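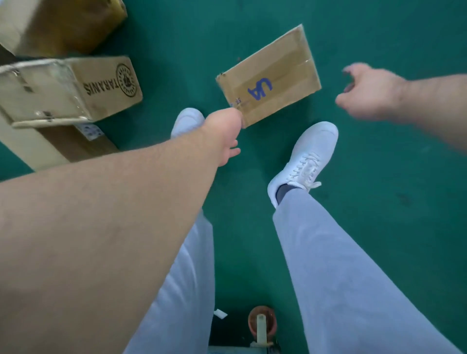
Trovach accepts used cartons for return shipments and internal transfers, provided the carton meets the condition rules on this page. New cartons are not required. Most rejected parcels fail on closure or marking, and both can be checked before the carton leaves the floor. A small corrugated carton with slightly crumpled, worn edges, a strip of clear tape across the top face and a large hand-written code such as the blue "UA" is a typical case: the edge wear needs a closer look under the condition rules, and the marking is easy to read. The questions below are the ones the packing desk receives most often.

Reusing and Marking Small Cartons: Frequently Asked Questions

Last revised February 22, 2018

CARTON CONDITION

Can I reuse a carton with crumpled edges?

Yes, if the crumpling is limited to the outer liner and the corner still holds a right angle when the carton is closed. Press the corner with your thumb. If it springs back or stays firm, it passes. If it folds inward, the fluting has collapsed and the carton should be flattened for recycling. Corner strength carries most of the stacking load, so a soft corner cannot be fixed with extra tape.

How many times can a carton be reused?

There is no fixed limit. Judge the carton by its present condition. Multiple layers of old tape usually mean that the top liner will tear the next time the carton is opened, and a torn liner is a reject.

What about cartons that have been damp?

Reject them. Corrugated board that has taken on water does not recover its strength after drying. Look for rippling on the outer face and for flaps that will not lie flat.

Is a Masson carton treated differently from a plain one?

Masson cartons are accepted under the same rules. Cover the printed product code on the end panel with a blank label.

CLOSURE AND TAPE

Which tape should I use?

Clear packing tape or brown packing tape. Masking tape, office tape and string are not accepted. String catches on the rollers at the Gundura transfer point and has stopped the line there twice.

Is one strip across the top enough?

For cartons under the small-carton weight limit (see below), one strip along the center seam is enough if it extends at least two inches down each end panel. Above that limit, use the H pattern: one strip on the center seam and one on each end seam, top and bottom.

Can I tape over old tape?

Yes, if the old tape lies flat and is fully bonded. Lift one end with a fingernail first. If it peels, remove the whole strip and tape onto bare board next to the damaged area. Do not pull old tape quickly.

What is the weight limit for a small carton?

15 pounds gross. Weigh the carton after closing. Anything heavier goes into a medium carton even if it would fit in a small one.

MARKING

What does the two-letter code mean?

It is the routing code for the receiving area. Each area has one code, and the full list is form 177, posted at both ends of the packing floor. The code does not identify the sender or the contents.

Where does the code go?

On the top face, in letters at least two inches high, clear of the tape. Write it once. Codes on side panels are ignored at sorting and cause errors when two different codes are present on one carton.

Does the direction of the letters matter?

No. Sorting is done from above, from any side of the carton, and codes are read sideways or upside down without difficulty. Size and stroke width matter more than direction.

Which colors are allowed?

Blue or black permanent marker. Red is reserved for hold items. Pencil and ballpoint are not accepted for the routing code but may be used for small reference notes near a corner, for instance an order line or a packer's initials.

Can I write on the tape?

No. Marker ink does not bond to clear tape and will rub off in transit. If the tape covers the only clean part of the top face, use a white label and write on that.

How do I remove an old code?

Cross it out with two heavy lines, or cover it with a blank label. Two lines are sufficient when the new code is at least as large as the old one. Uriel Orozco at the sorting desk can confirm whether a crossed-out code is readable enough to cause a problem.

HANDLING ON THE FLOOR

Can cartons be set down on the coated floor?

Yes, briefly, inside the marked packing zones. Cartons may not be left in the walkways, even during a break. The coating is slick when dusty, so sweep the zone before a packing session.

May I slide a carton instead of lifting it?

Short moves of a foot or two are acceptable for small cartons. For anything longer, lift. Sliding scuffs the bottom liner and pushes grit under the tape on the lower seam.

How should I pick up a small carton from floor level?

Put one hand on each of two opposite sides, low down, and tilt it slightly to get the fingers under an edge. Do not lift by the flaps or by the tape. If you are sitting or crouching, bring the carton close to the body before you stand.

Are gloves required?

Not for closed small cartons. Cut-resistant gloves are required when opening cartons with a blade or when flattening cartons that contain staples.

REJECTS AND SUPPLIES

What happens to a carton that fails inspection?

It is returned to the packing bench with a yellow slip stating the reason. Repack into another carton and keep the slip with the contents. The slip number is needed to clear the entry in Erero.

I do not have access to Erero. How do I clear a slip?

Hand it to Milagros Ccori or Brayan Valderrama at bench 14. Slips are entered at the end of each shift.

Where are the used cartons kept?

Flattened, on the lower rack behind the benches, sorted by size. Take from the front and return to the back. Assembled empties should not be put on the rack.

Who do I ask about something not listed here?

Send packing and tape questions to Declan Mac Suibhne, extension 511. Routing code changes go through Berhanu Alemayehu. The next update to the code list is planned for May, and the current list stays valid until the new one is posted.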